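Talks > Craft Evenings > Speaker Notes

5 min read

Mending by hand: notes for the Sivholm library talk

Opening

Hi everybody, thanks for coming out. Ask who has something in a bag at home waiting to be fixed. (Wait for the hands. Raise mine too, I have a whole drawer.)

Tell the coat story. Gray wool, bought secondhand in December, lining ripped from armpit to hem. The shop on Espinoza Street wanted more for the repair than I'd paid for the coat! So I went home, found a needle, and did a terrible job. I wore it for 4 winters anyway, and the terrible job is still in there — bring the coat, pass it around.

Threads and needles

Keep this part short, I always ramble here.

Cotton thread for cotton cloth, polyester for nearly everything else. Hold up the Vivine spool and the cheap one from the sewing kit and let somebody in the front row snap them both. The cheap one goes with a really satisfying little pop.

Cut the thread from fingertips to elbow, no longer. I know you want to thread a mile of it so you don't have to do it again. It will tangle and you'll say words.

Needles: get a mixed pack, throw out the bent ones. Mine live in a Fosto tin that used to have mints in it and still smells like them.

The three stitches I really use

Running stitch. In, out, in, out. Good for holding things while you think.

Backstitch. One step back, two steps forward. Seams, crotches of jeans, anything that gets pulled on. Do the demo on the big felt square so the back row can see it.

Ladder stitch. This is the one people gasp at. You go side to side between two folded edges, pull, and the thread slides out of sight. Do it slowly, twice. Somebody always asks to see it a third time and that's fine, I love doing it.

Separate stitches or one long line?

Good question to throw to the room before I answer it. With one running line, a single break can let the whole seam loosen. If every stitch gets its own knot, the neighbors stay put. It's slower and it eats thread, but on a strap or a bag handle I'll do it every time.

Slide: a straight cut in a practice pad, with two dark stitches knotted across it, each on its own.

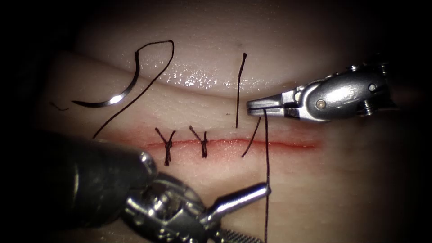 Knots, and finishing up

Two small loops through the fabric, needle through the second loop, pull snug. Snip, but leave a short tail.

Mention the handout by the door, and the mending table in the back room. Scissors are on the table, please leave them there — we lost 5 pairs last time.

Questions until they flick the lights.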